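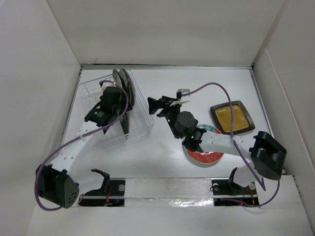 Reviews > Bench Cells > Enclosures and Mounts

Last updated: May

Trimska two-arm bench enclosure: review after 1,000 hours

We bought the Trimska enclosure to replace an open bench for a pair of small arms that load and unload a dish rack. The kit is a flat work surface, back and side walls, a front ledge and a mounting rail. It cost $281 without the arms. Ours are fixed to the rail on black plates, one at each end, so both work from the near edge toward the back wall.

Setup

The walls went up in 35 minutes with two people. The side walls slant in, and the back panel meets the table along a thin metal edge. The printed sheet is clear up to that point. It says almost nothing about the rail. Fit the rail and both plates before the front ledge goes on. We did it in the other order and had to take the ledge off again, as it covers part of the area where the arms mount.

Check that the rail is square to the back wall at both ends. Ours was out by 5 mm on the right. Everything ran, but the right arm kept coming in slightly crooked on the upright plates, and we spent most of a Saturday looking at the gripper before anyone put a square on the rail.

We have foil tape over the rail between the plates. It wrinkles as you lay it and I have given up trying to get it flat. The tape did not come with the kit.

Cables

This is the weak part. Trimska supplies no cable guides at all. We run one purple Pikusine cable per arm, following the white link in a long loose loop. Too short and the wrist pulls on it when the arm reaches across the table. Too long and it drags over whatever is sitting on the surface. Our routine is to move each arm by hand, power off, to its farthest position in every direction and adjust the loop until it clears. Then we do the same again with a rack and a couple of plates on the table.

The short wires down at the mounting plates also need watching. They sit right where you put a screwdriver when tightening the plate screws. I would pay extra for a small cover there.

Upkeep

Once a week we wipe the table and walls, check the plate screws and look along both cables for worn spots. The white surface scuffs easily. The marks are faint and have made no difference to the work, but if looks matter to you, this one will not stay new. I can feel a slight fold near the seam on the right wall with my hand. It has not grown, so we have left it.

The rest of the kit has needed one repair. A corner of the ledge lifted and we refitted it with longer screws from Masilela. Support answered my email the next morning and offered a new ledge, but I had already fixed it.

Compared with the Claltoretti

We had a Claltoretti enclosure on loan before this. It has better doors and proper cable clips, but the table is narrower and a rack plus two dinner plates left the arms very little space in the middle. The Trimska gives us a clear gap between rack and plates.

Rating: four out of five. One point off for the cables and the rail instructions.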